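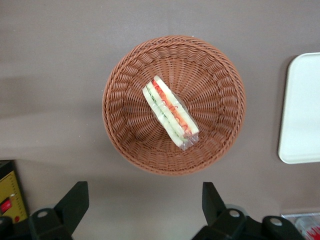 Wrist-camera view of a Jovgate workstation, with a wrapped sandwich half in a woven basket between the two gripper fingers and part of a white tray at right.

Jovgate is a tabletop manipulation kit for packaged food, made up of a two-finger electric gripper, a wrist camera, a control unit and a software package for recording and replaying handling tasks. It is sold by Rizvi, a maker of light automation equipment based in Jundindale, and is offered to catering suppliers, vocational schools and development laboratories. The kit does not include a robot arm. It is supplied with adapter plates for several common small arms and can be bought outright or leased by the month.

History

Development of the kit began as an internal project under the engineer Igor Krajčí, who had earlier worked on end-of-line packing equipment. The first units were built to move sealed snacks between open containers and serving trays, a task that Rizvi's existing suction tools handled poorly. Suction cups lost their hold on creased film, and the cups that did seal tended to lift the wrapping away from the food inside.

A trial series was placed with customers in August, and the kit went on general sale on Saturday, November 4, 2023. The trial units differed from the production version mainly in the finger mounts, which were made heavier after several customers reported flexing under side loads.

Hardware

The gripper carries two black fingers with angled, blade-like tips that lean toward each other. Each finger is bolted to its own mount and can be changed without removing the gripper from the arm. The tips are intended to slide down on either side of a soft item and close on it low, where the package is usually firmest. Closing force is set in software and is limited by motor current; there is no separate force sensor in the fingers.

The camera is fixed at the wrist and looks past the fingers onto the work surface. With the arm held above a container, both fingertips remain in view along with the item to be picked. Rizvi supplies the camera with a fixed lens and advises against refocusing it. As a result, parts of the gripper closest to the lens are slightly soft in recorded footage.

The control unit runs on mains power and connects to the arm controller by Ethernet. The complete kit, packed for shipping, weighs 22 pounds.

Software

Tasks are taught by demonstration. An operator guides the arm through a pick and a placement, and the software stores the joint positions, finger opening and camera frames together as one episode. Episodes can be replayed directly or exported for use in training a control policy. The export format is documented, and no license is needed to read the files on another machine.

Rizvi provides a starter library of 3,854 recorded episodes, covering sandwiches, rolls, fruit cups and boxed drinks. The library is divided by container type. Woven baskets form a separate group: their inner walls slope toward a smaller base, which leaves less room for the fingers near the bottom than at the rim. Flat trays are treated mostly as placement targets. A pale tray under strong light may show almost no surface detail, and the software can be told to locate it by its rim.

Clear film is handled as a special case. Highlights on crinkled wrapping can be mistaken for edges, and the loose end of the wrap often extends beyond the food. The default setting therefore places the grasp on the body of the item and ignores the gathered film.

Service

A setup service called Kidside is offered for schools. It consists of an on-site visit, a reduced-speed configuration and a printed course of exercises in picking and placing. Kidside customers receive the same gripper as other buyers, with the maximum closing force locked. The service is priced per classroom — additional arms in the same room are not charged.

Replacement fingers are sold in pairs. A standard lease covers wear on the fingers and camera cable but excludes damage from collisions and from washing. The gripper is not sealed against water and is not approved for contact with unwrapped food.

Performance

In acceptance tests carried out by Rizvi on wrapped sandwich halves, the kit completed 231 transfers from basket to tray before the first finger adjustment. A later test used mixed items in containers the system had not been taught, and 83 percent of first attempts ended in a successful placement. Most failures in the second test occurred when an item rested against the container wall and one finger could not get behind it. A repositioning routine that nudges such items toward the center was added in the following software release.

Customers in the trial series reported few faults in the gripper itself. Complaints centered on the length of the camera cable — later extended — and on the time needed to recalibrate after moving the arm to another table.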